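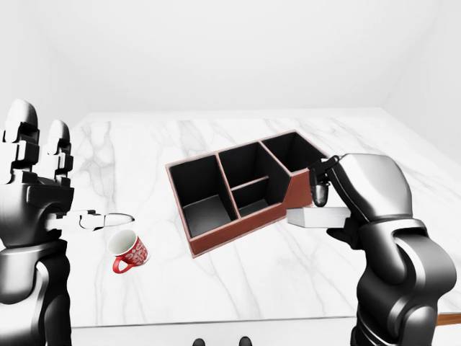

Saslow told us at the first review that a tidy desk proves very little about how much work gets done on it, and we should have listened sooner. Our question was whether desk tidiness affects marks on the Staltedgate foundation course. Most study guides say it does. We could find hardly any evidence behind them.

We sent a survey to 300 students and got 32 usable replies. That is a poor return and every result below should be read with it in mind. People who answer a survey on tidiness are probably the ones who own a pen tray.

Students who called their desk "always clear" reported slightly better marks. We don't trust this. The marks were self-reported, and so was the tidiness. When we asked 2 of them to show us the desk in question, the first declined and the other worked on her bed.

The Vonen planner pack, which the student shop sells as a study aid, made no difference we could measure. Juhász argued in the second review that our scale was too coarse to pick up a small effect. Fair enough, but a small effect is not what the leaflet promises.

We would repeat the survey with marks taken from course records, with permission, and drop question 4, which half the group misread.

Last updated: July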